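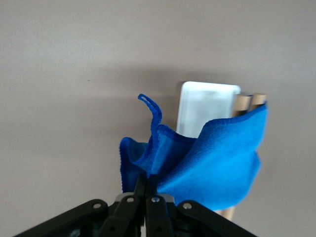 A blue microfibre cloth in the gripper.

About us

Menwood is a textile care company in Astinby. We wash, dry, sort and fold cleaning cloths, towels and small linen for hotels, clinics, schools and offices in the region. We are 36 people, and we have 284 regular customers. The smallest of them is a dentist with one bag per week.

The company was started by Zlatko Begović in a rented garage with two washing machines. He is still with us every morning from 6 o'clock, and he still checks the first delivery of the day by hand. Since then we moved two times. The present building has a washing hall, a folding hall, a small repair room for sewing, and a kitchen which is too warm in August.

How we work today

The washing itself was done by machines already for a long time. The folding and sorting was not. A cloth is a difficult thing for a machine, for it has no fixed shape. It can lie open, it can be twisted, it can hang over another cloth, and each time the machine must find the edge again. For many years our people did this by hand, several thousand pieces in one shift, standing on the same place.

Three years ago we began to work with Iveo, a company which makes automation for laundries. Together we tried one robot arm with a simple gripper of two fingers. It learned to take one cloth, to lift it and to pass it further. In the beginning it was slow, and it took very often two cloths together. Our folding team laughed a lot in these weeks, and they also gave the best advice, as they know how a microfibre cloth behaves and how different it is from a cotton one.

Now we have six arms in the folding hall. They take over the cloths and the small towels. Bed linen, table linen and everything which needs repair is still done by people.

What it changed for our colleagues

When the first arm came, there was worry in the company, and we do not want to hide it. We held a meeting in the kitchen and we gave a promise in writing: no person would lose the job by the robots. We have kept this promise. 13 colleagues changed their tasks. Most of them now look after the arms, check the quality or prepare the orders. Two went to the sewing room, as they had wished for a long time.

Not all was easy. The folding table was also a place for talking, and with the arms the hall became more quiet and people stood further from each other. Some colleagues missed this very much. After they told us, we changed the plan of the hall, so that the checking places are now side by side. We also stopped to show the speed of each arm on the big screen, for it made people feel hurried.

The good side we can see too. There are fewer complaints about shoulders and wrists. The late shift finishes one hour earlier. And persons who never worked with a computer before can now stop an arm, correct its task and start it again without calling the technician.

Learning at Menwood

Piret Navickas leads our training. She came to us as a folder and worked at the table for nine years before she took the course for robot operators. Each Tuesday afternoon she teaches a small group, during paid working time. Nobody must take a test. You come as often as you need, and you may ask the same thing again.

The course material is in plain English with many drawings, and the most important pages are translated to the languages which are spoken in our halls. Our newer colleagues call the arm nearest to the door Tô, and the name is now also in the maintenance book.

Work with us

We are looking for people for the folding hall and for the delivery team. You do not need experience with robots or with laundry. If you wish to see first how it is, please write to us or ask at the reception in Astinby, and Piret will walk with you through the halls and answer your questions.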